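Skotness pits two grippers against a toy shovel

The robotics lab at Skotness has finished the first round of its gripper comparison, and the toy shovel is ahead on points. Two designs, the in-house Cornow and the older Jasance, are being run for 2000 picks on the same arm, out of the same metal bin, with a toy dinosaur among the opposition.

Cornow dropped 47 items in its opening session. Jasance, which had been written off before Christmas and was due for the parts drawer, dropped fewer.
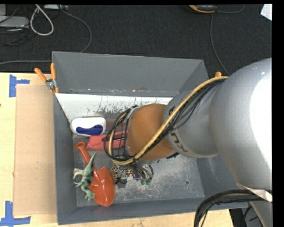
Lindiwe Mahlangu wrote in to ask whether any of this counts as a fair test when the fingertips get swapped halfway through a session, and suggested the lab publish its cable repairs alongside its drop rates.

The lab says the tips will now stay on for a full session. Round two starts later in February, with the cable repairs listed in an appendix.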